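To: simclub-list
Date: Thursday, August 2, 2018
Subject: Re: Re: house sim, where have we got to + what is still broken

Hi all,

Quick one before I have to go and catch the train. Answers to the earlier message first, then the pictures, then jobs. Sorry for the length, and sorry for the typing.

> Has anyone managed to get the two-arm robot running in the new
> house yet? I pulled the latest on Monday and mine loads the
> walls and the floor and then just sits there. No arms. Also
> I can't tell if we are meant to be using the Brilbridge house
> or the old Sheehan one for the summer round, the rules page
> says one thing and the club page says the other.
>
> And are we still doing the wrist view or has that been dropped?
> If it's dropped I will stop working on the masks, I've got
> plenty else to do.

In order:

Yes it runs. If you get walls and floor but no arms you have the old robot folder hanging about from last term. Delete the whole thing, don't just overwrite it, and pull again. That sorted it on both the machines in the lab. If it still does it after that, send me the log, the whole log please and not the last line.

Brilbridge house. Definitely. The rules page is right and the club page is out of date, I'll change it tonight if I get a minute. Sheehan is fine for practising turns in but nothing you do there will count.

Wrist view is NOT dropped. Please carry on with the masks. The Nernilard round gives marks for using it and we threw those away last year.

Renders from the current build, so you know what yours should look like when it loads:
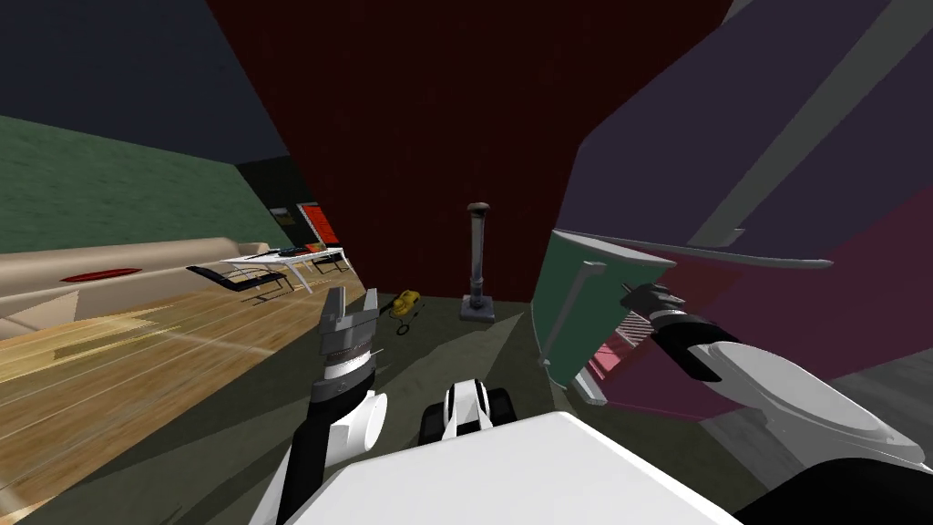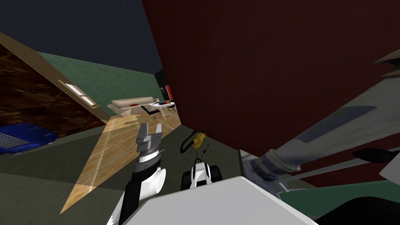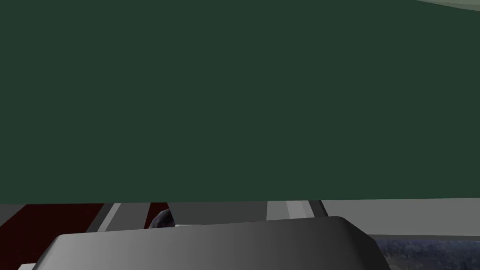
WHERE WE ARE

Arms. Both load, left gripper open. Left one is the better behaved of the two. Right one still drifts when you ask it to hold still near something, and I think that's the gains and not the model but I've only had an evening on it. In the first render it's up beside the green container, that's the sort of spot where it matters. Don't touch the gains in the shared config, make your own copy.

Head view. Everything comes out on a slant. Whoever is writing the floor finder, please do not assume the horizon is level. The version in the shared folder does assume that and it gets the red wall completly wrong, thinks half of it is floor. Two floor types as well, wood by the sofa end and the flat grey-green stuff nearer the robot, so a single colour threshold won't do. I tried. It was bad.

Bright patches on the wood. Same problem, the reflections in the first render break the threshold into bits. Blur first or mask them out, I don't mind which.

Yellow thing on the floor with the cable. Leave it out of the grasp list for now. The cable is the trouble, the planner doesn't know about it and will happily plan straight through. We'll come back to that after the summer round.

Close view. The third render is what you get when something big is right up against you, nearly all flat green and the gripper housing along the bottom. The matcher finds next to nothing to hold on to in the green part. So: if most of the picture is one colour, stop, back off, look again. That wants to be a rule in the main loop, not something each of us bolts on seperately.

JOBS

1. Horizon fix in the floor finder. Needs doing first, everyting else hangs off it.

2. Masks for the gripper and the arms, all views. The body panel too. It's pale and it keeps getting picked up as a table top.

3. Back off rule, as above. Short job. Good one for somebody new.

4. Run the whole house start to finish with the Corov planner swapped in for ours. Just want to know if it's faster. I'm not wedded to ours.

Reply to the list with the number you want, not to me, otherwise we get 2 people doing the same one again.

ODDS AND ENDS

The last overnight run saved 2,059 frames and filled the lab disk, so the person whose run it was, please thin it out. Every tenth frame is plenty for the masks. I haven't deleted anything but I will if it's still there next week.

Lab is open the usual evenings through August. Bring your own headphones, the fans on the left hand machine are awful at the moment.

If you are building at home the textures take ages the first time. It hasn't hung. Leave it.

Someone asked about entering 2 teams for Nernilard. We can, but only if both can run without sharing a machine, and at the moment we can't. Ask again once job 1 is done.

Also the form for the summer round wants a team name and we haven't got one. Suggestions to the list, clean ones.

Right, train. Will look at replies tonight.

(list admin)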